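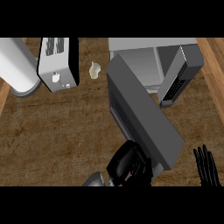

Küchenarbeitsplatte

Eine Küchenarbeitsplatte ist die waagerechte Fläche, die auf den Unterschränken einer Küche aufliegt und zum Vorbereiten von Speisen sowie zum Abstellen von Geräten und Geschirr dient. In Österreich und der Schweiz sind auch die Bezeichnungen Arbeitsfläche und Küchenabdeckung gebräuchlich.

Geschichte

Bis ins 19. Jahrhundert wurde in den meisten Haushalten am freistehenden Tisch gearbeitet. Herd, Spülstein und Vorratsschrank standen getrennt voneinander. Eine durchgehende Platte über mehreren Schränken setzte sich erst mit der Einbauküche des 20. Jahrhunderts durch. Die 1926 entworfene Frankfurter Küche gilt als wichtiger Vorläufer. In der Nachkriegszeit kamen mit Schichtstoff belegte Spanplatten auf den Markt, die sich in großen Längen herstellen ließen und Massivholz in vielen Haushalten verdrängten.

Materialien

Massivholzplatten werden meist aus verleimten Stäben gefertigt. Verbreitet sind Buche, Eiche, Nussbaum und Ahorn. Durchgehende Lamellen sind teurer als keilgezinkte, zeigen dafür ein ruhigeres Bild. Holz quillt und schwindet quer zur Faser, weshalb die Platte nicht starr mit dem Korpus verschraubt wird. Üblich sind Langlöcher oder bewegliche Beschläge.

Schichtstoffplatten bestehen aus einem Holzwerkstoff als Träger und einer dünnen, harzgetränkten Deckschicht. Naturstein, vor allem Granit, ist hart und hitzebeständig, hat aber ein hohes Gewicht. Daneben werden Quarzkomposit, Keramik, Edelstahl und Beton verwendet.

Maße

Die Standardtiefe in Europa beträgt 60 Zentimeter. Die Höhe richtet sich nach der Körpergröße; als Anhaltspunkt gilt ein Abstand von 10 bis 15 Zentimetern zwischen dem angewinkelten Ellbogen und der Platte. Bei Inseln und Halbinseln sind größere Tiefen verbreitet. Stöße zwischen zwei Platten werden nach Möglichkeit nicht in den Bereich von Spüle oder Kochfeld gelegt.

Oberflächenbehandlung und Pflege

Holzplatten werden geölt, gewachst oder lackiert. Öl dringt in die Poren ein und lässt sich stellenweise erneuern. Lack bildet einen geschlossenen Film, der bei Beschädigung meist vollständig abgeschliffen werden muss. Vor dem ersten Ölen wird mit feiner werdender Körnung in Faserrichtung geschliffen. Überschüssiges Öl ist mit einem Lappen abzunehmen. Ölgetränkte Lappen können sich selbst entzünden und werden ausgebreitet im Freien getrocknet.

Dunkle Flecken entstehen auf gerbstoffreichen Hölzern wie Eiche durch den Kontakt mit Eisen und Wasser. Sie lassen sich oft mit Oxalsäure aufhellen.

Schnittkanten

Ausschnitte für Spülen und Kochfelder gehören zu den häufigsten Schadstellen. Bei Trägern aus Spanplatte führt eindringendes Wasser zum Aufquellen, das sich nicht rückgängig machen lässt. Die Kanten werden daher vor dem Einbau versiegelt, in der Regel mit Silikon oder Lack.

Siehe auch

Einbauküche
Leimholz
Schichtstoff
Spüle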